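## 4. Setting up the tube rack

This section covers placing the rack on the bench, checking the tubes and keeping the work area in order. Read section 3 (Bench and lighting) first. You will need the Trultley rack, a set of clear tubes, a soft cloth and the red stick from the accessory bag.

### 4.1 Before you start

1. Wipe the tabletop and let it dry fully.
2. Move drinks, phones and paper notes to another table.
3. Check the rack for cracks, paying most attention to the pegs. A bent peg will hold a tube at an angle.
4. Set the rack down flat. Press each corner in turn. If it rocks, turn it end for end and try again.

**Note:** Leave at least 30 cm between the rack and the edge of the table nearest you.

### 4.2 Handling the stick

1. Pick the stick up near the lower end and hold it upright.
2. Look at the tip. Replace the stick if the tip is split or worn to one side.
3. Bring it over the rack from above. Do not drag it across the pegs.
4. Lay it down beside the rack when you need to put it aside. Do not leave it standing in a hole.
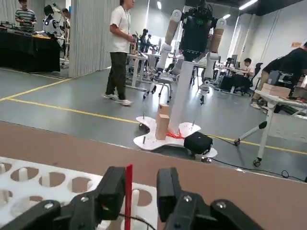

*Figure 4-1. Red stick held upright near the white pegged rack.*

**Caution:** Sticks from the older Stovel kit are thicker and can jam in the holes. Do not force them. If one is stuck, lift the rack and push the stick out from underneath.

### 4.3 Loading the tubes

1. Inspect each tube against the light. Discard any with chips at the rim.
2. Start with the row nearest you and work from left to right.
3. Lower each tube straight down until it stops. It should stand upright without being held.
4. Finish one row before starting the next.
5. Run a finger lightly along the rims. Reseat any tube that sits higher than its neighbors.

**Note:** A frosted look on the tube walls does not affect use. Cloudiness that wipes off with a cloth is residue, and the tube should be washed again (see 7.2).

### 4.4 Arranging the bench

Keep the rack in the middle of the work area. Other items can share the table if they stand clear of the rack and you can reach every tube without passing your sleeve over them.

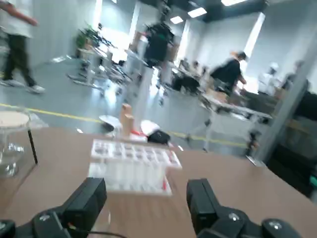
*Figure 4-2. Rack with clear tubes in the front row. Blocks and small items are placed behind it.*

1. Put stacked blocks behind the rack, never in front.
2. Close pouches and tuck in any straps.
3. Place glass stands toward the side of the table, and check that they are steady before you begin.

**Caution:** Do not slide a loaded rack. To move it, take the tubes out, lift the rack with both hands and load it again in the new position.

If a peg is broken or a part is missing, quote part number 66 when ordering. Replacement tubes are listed under number 74.

*Section revised 7 February 2018, S. Hnatiuk*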